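Quick one before I run out the door, then it turned into a long one, sorry. The knitting circle has been going since December and people keep emailing me the same things, so I'm putting it all in one place and next time I'll just send the link.

Short version. We knit. We meet above the bakery in Skumville, up the back stairs, door sticks so push hard. Bring your own needles if you have them. If you don't, there's a coffee tin full of odd pairs and some of them even match.

The blanket first, because that's what everyone asks about. It's done! 164 squares, all garter stitch, all supposed to be the same size and of course they are not. Mine came out huge. Wiroj Wongsuwan knits so tight you could bounce a coin off his. We blocked the lot of them with pins and steam over two evenings and I still had to fudge the seams on the left side. Stitched together with a plain whipstitch in gray, which I'd do again. I had wanted to crochet the joins and got talked out of it, and thank goodness, we would still be at it.
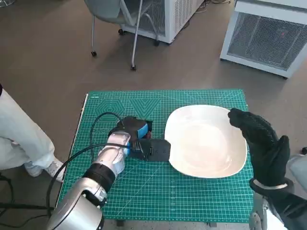

Shaimaa Mansour wrote in to tell me I am wrong about the whipstitch and that mattress stitch would have laid flatter and taken no longer. Fair enough. She has been sewing up sweaters for longer than I've been able to cast on. I tried it on two spare squares last night and she's right about the flat part. Not the time part, at least not with my fingers.

Yarn. We used the worsted from Rampersad, the wool blend, 50 gram balls. It splits a bit if your needles are pointy. Blunt tips and it behaves. Colors we had: rust, oatmeal, two greens and a mustard that three people hated and I loved. The dye lots didnt match on the oatmeal and you can see it from across the room in daylight, less so at night. If you're buying for something big, buy it all at once. I know, I know. I've read that advice a hundred times and I still bought ours in four goes.

Needles, US size 8 for nearly everyone. Wiroj went up to a 9 in the end and his squares loosened up nicely, so if yours are coming out like coasters try that before you rip anything back. 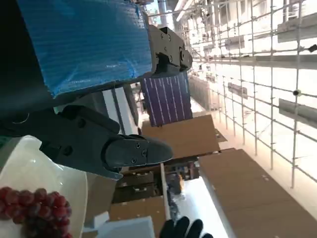
Can you join if you've never knitted at all? Come at the start of the evening and Nadja Eberhard will sit with you until you can do a row on your own, and that's usually one night, two if you're left-handed and she has to think backwards.

She taught me too, so blame her for how I hold the yarn. I wrap it twice around my little finger, which looks fussy and probably is. My grandmother just flung hers over with her whole hand and made a cardigan every winter, so there is clearly no right way. Do what doesn't hurt your wrist.

Things that went wrong, for the record. One entire square was knitted in sock yarn by mistake (it's in there, bottom row, good luck). Somebody's cat got hold of a mustard ball and we lost most of it. The border took forever — I picked up 900 stitches on the longest circular I own, miscounted, did it over. Then bound off too tight and had to do THAT over. Use a bigger needle for the bind off. Please. Write it on your hand.

Washing it I was scared of, to be honest. Cool water in the bathtub, wool wash, no wringing, rolled up in every towel in the house. Took three days to dry flat over the spare bed. It grew a little. Not enough to matter.

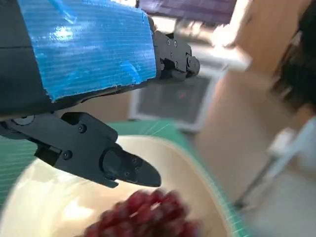
What's next

Hats! Small, quick, no seaming, and they can go in a bag. Theerawat Ruangrit has a top-down pattern he calls the Feko, and it's a good one, though the written version has a mistake in round 14 where it says k2tog and it should be a plain increase. I've penciled it in on the copies. If you have an old copy without pencil on it, fix yours now before you end up with something shaped like a sock.

Gauge matters more for hats than it did for squares. Yes you have to swatch. In the round too, becuase most of us knit looser on the knit side and a flat swatch will lie to you. Mine was a whole stitch off.

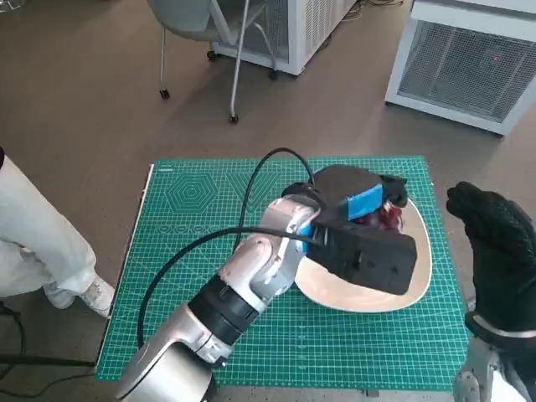 Skumville Back Stairs Knitting Circle

Tassanee Nakpan is keeping the list of who wants which size, so tell her and not me, I will lose it. Kids' sizes first. She also has the leftover Rampersad balls in a box under the window, free to anyone who'll use them up, mostly the darker green. There's one ball of mustard left and it's mine.

If you can't make it up the stairs, send me a note and we'll move down to the bakery tables after they close. We've done it before and it's nicer down there anyway, better light, smells of bread.

Ok, late, going. Will put up the hat chart when I find the cable for the scanner.

Recent posts
The Feko hat, first try
Sorting the needle tin
Why I gave up on bamboo circulars
Urkex shawl: halfway and regretting the lace
Blocking squares without a blocking board
Garter stitch in the car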